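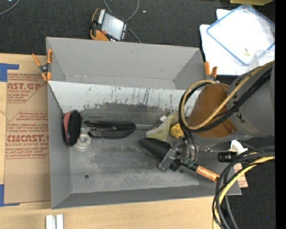 Section 4. Installing the Fan Module and First Start

This section covers mounting the Hadivent 200 fan module in a finished duct opening, connecting the wall control, and running the first start cycle. Complete Section 3 (Duct Preparation) before you begin. If the unit is replacing an older Trenine fan, remove the old mounting collar as well as the fan. The two collars look alike but do not share a bolt pattern.

4.1 Before you start

Check that the duct opening is square and free of loose insulation. The opening must have at least 2 inches of clear framing on all sides. Confirm that the circuit supplying the fan is switched off at the breaker panel and that the breaker is tagged.

CAUTION: The wall control does not disconnect power from the fan. Always switch off the breaker before opening the terminal cover.

4.2 Mounting the fan module

1. Remove the shipping screws from the underside of the housing. Keep them. They are required if the unit is returned for service.
2. Press the foam gasket onto the flange with the adhesive side toward the housing. Start at a corner and do not stretch the gasket.
3. Lift the module into the opening with the airflow arrow pointing toward the outside vent.
4. Start all of the mounting screws by hand.
5. Tighten the screws in a diagonal pattern until the gasket is evenly compressed. Do not use an impact driver.
6. Slide the duct over the outlet collar and secure it with the band clamp.

Note: If the duct does not reach the collar, use a Rellico straight extension. Flexible duct may be used for the final run only, and must be pulled tight.

4.3 Connecting the wall control

1. Remove the terminal cover.
2. Feed the supply cable through the strain relief and tighten the relief nut.
3. Connect the ground wire first, then neutral, then line.
4. Plug the control cable into the socket marked CTRL. The plug fits one way.
5. Replace the terminal cover. The fan will not start with the cover off.

CAUTION: Do not run the control cable through the same conduit as the supply cable. Interference on the control line can cause the fan to change speed without input.

4.4 First start

1. Switch on the breaker. The status light blinks amber during the self-test.
2. Wait for a steady green light.
3. Press and hold MODE until the display shows the factory code, 1166. Release the button.
4. Select the duct diameter with the arrow keys and press MODE to confirm.
5. Let the fan run through its full calibration cycle, which takes 11 minutes. Keep doors and windows in the room closed during this time.

If the cycle is interrupted, the display returns to the factory code. Repeat from step 3.

4.5 Status light

Steady green: normal operation.
Blinking green: filter service due. See Section 6.
Blinking amber: self-test or calibration in progress.
Steady red: motor fault. Switch off the breaker, wait 2 minutes, and switch it back on. If the light stays red, do not restart the unit again.
No light: no power, or terminal cover not seated.

4.6 Balancing the backdraft damper

The damper flap should close under its own weight when the fan stops. If it stays partly open, loosen the counterweight screw and move the weight one mark toward the hinge. Retest after each change. On units fitted with the Szewczyk spring damper, no adjustment is possible and the counterweight is absent.

Record the final duct setting and damper position on the label inside the terminal cover, with the breaker off while the cover is open.

Revision C. Text: Wanda Czarnecka. Technical check: Sulastri Lau. Replaces Revision B, October.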